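Hand-held gripper kit, hired for cloth work – first impressions
Forum: Data collection and teleoperation > Kits and services

fdunne_bench
Posted April 14, 2025

Hello all. I have had the Grara pair kit on hire and I promised in the other thread to write something when I had used it on cloth. I am writing in my third language, so please excuse when a sentence goes the wrong way.

For who does not know it: you get two hand-held grippers, the software for recording, and a person you can telephone. We rented the big bedroom floor at Illalstead for the sessions and did folding of T-shirts on the bed, one task only. I wanted to see if the kit is worth the price before we ask for the long contract.

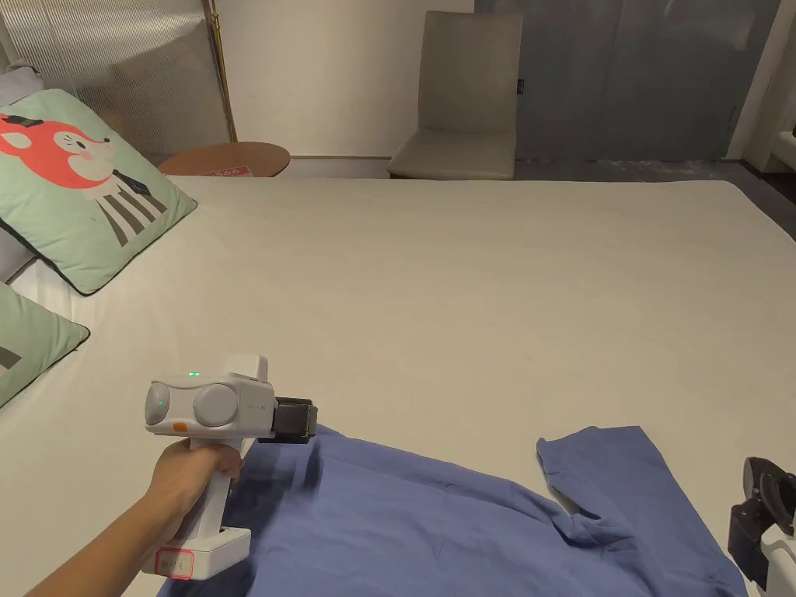
My main worry before was the weight. The upper part is bulky and I expected a tired wrist quickly. In practice I could work 18 minutes without a break, then I wanted to put it down. My colleague has smaller hands and she stopped after 10. The vertical handle is good, but I would like it a little thicker.

The jaws are better than I feared. They take a single layer of jersey if you come in flat. If you come from above with the tips closed, you push the cloth away and you must begin again.

mosquera_fan
Thank you for this. Which software version? We tried the Mosquera kit in October and it lost the tracking each time the two hands came close together. For folding this is a disaster, as you can imagine.

fdunne_bench
The version it came with, I did not update. With hands close I lost tracking in 5 recordings from 100. Most of these were at the last fold, when one hand goes under the other. The recorder tells you immediately, so you can repeat it while the shirt is still there.

tilde_k
I do not agree that this is a good number. If the losses are all at the last fold, then your data has a hole exactly where the task is difficult. I would prefer that they were spread over the whole movement. Did you ask Grara?

fdunne_bench
I asked. They said to turn the wrists a little outwards, and it helped, but I have not counted again. You have a point about the hole – I will look at it by step and not only in total.

Since two people sent me private messages about how we worked, I put our order of steps. It is nothing special.

Step 1. Clear the bed and pull the sheet smooth. Wrinkles in the sheet catch the lower finger.

Step 2. Start the recording with both grippers held still, then move to the shirt slowly.

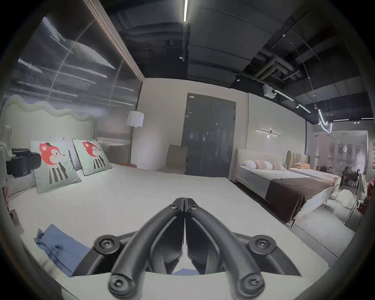

Step 3. Take the two sides of the shirt, lift, and pull until it is flat.

Step 4. Fold, put down, hold still again, stop the recording.

marisol_apaza
Marisol Apaza here, I do the support for a small lab which uses the Brorkeo service. For us it is the opposite choice: they send the operators too, and we only receive the files. It costs more but I do not train anyone. Fdunne, how long did your people need before the recordings were usable?

fdunne_bench
Some two days for me. Step 3 was the slow one to learn. You want to pull hard, as with your own fingers, and then one jaw lets go and the shirt jumps to the other side.

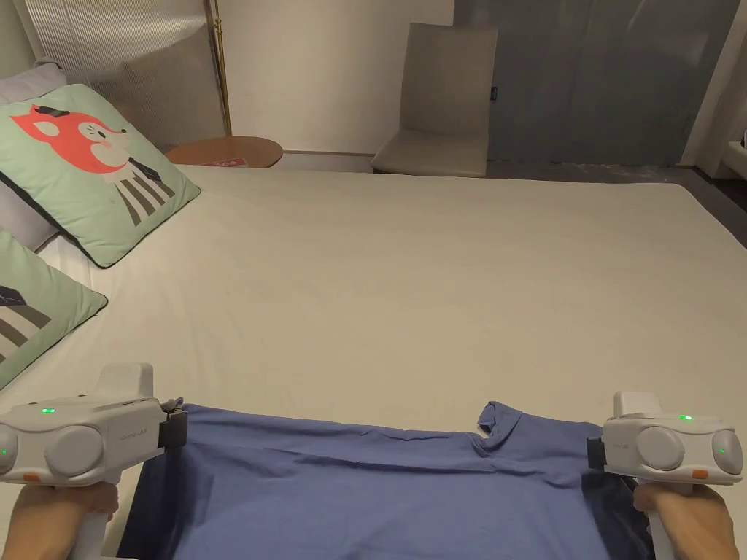

Step 3, T-shirt held at both sides and pulled taut.

tilde_k
Nice and taut, I admit. But the sleeve is folded over near the right jaw. Do you keep such a recording or throw it away?

fdunne_bench
We keep it. A real shirt does this all the time, and I want the correction in the data also.

tilde_k
Then you should mark it in the notes, otherwise the person who trains with it will think it is the normal way.

marisol_apaza
With Brorkeo we have a field for this, "irregular start". It is a small thing but it saved us many e-mails. Does the Grara recorder have free text?

fdunne_bench
Yes, one line for each recording. Too short, in my opinion, and you cannot search in it. I have written this to them as a wish.

mosquera_fan
So will you take the long contract or not?

fdunne_bench
For cloth, yes, I think so. For kitchen work I would first try it again, the head is too wide to go into a cupboard comfortably. I will write here when I have the tracking losses by step.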